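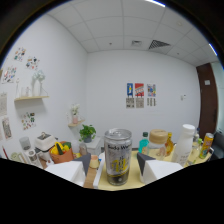
Reading time: 2 min

Figure 3. One of the tables in the Povar set. The jar labelled "Soda Water" stands on the yellow mat, with the mixed containers to its right and the basket of vegetables to its left.

3.2 Mixed tables

Most earlier work on how people store food at home looks at cupboards and fridges. We were more interested in the table, where things that belong in different places end up side by side. In our notes a table is called mixed when it holds food, drink and at least one object that has nothing to do with eating. The table in Figure 3 meets this rule: it has yellow peppers and a cucumber in an orange woven basket, a honey bottle, a drinks can, and a red pencil at the far left.

Coding followed the scheme set out by Ilango Bhat in the Udex pilot, with two changes. First, containers were coded by what they are (jar, bottle, can, cup, tray) before any code was given for contents. The pilot had done it the other way about, and coders disagreed a good deal over clear bottles and plain white ones. A tall white plastic bottle like the one on the right in Figure 3 could be almost anything, and under the new scheme it is entered as "bottle, contents unknown" and left at that. Second, a printed label was recorded word for word but was not used as proof of what was inside. The soda water jar was therefore entered as a glass jar with a metal lid, with the label text in a separate field.

Position was coded in relation to the mat where there was one. Households in the Chacko group used a mat on around 65 per cent of tables, and when asked, people tended to describe it as the working part of the table. Things kept off the mat were more often described as "living there". We did not ask about single objects, so the present data cannot say whether this holds for trays, which many households use as a sort of border.

Baskets gave the least trouble. Both coders marked fresh vegetables in an open basket the same way in every case, and we kept one code for all of them whatever the basket was made of. Small cups were harder. A cup may be for drinking, for holding pens or for nothing much, and the three on the left of the table in Figure 3 were all entered simply as "cup".

Shelves and cabinets near the table were noted but not scored. Plants and flowers were common on them, as were paper prints on the nearby wall. In the Nomeck interviews, carried out in September, several people brought these up without being asked when they talked about clearing the table, and we return to their answers in the next section.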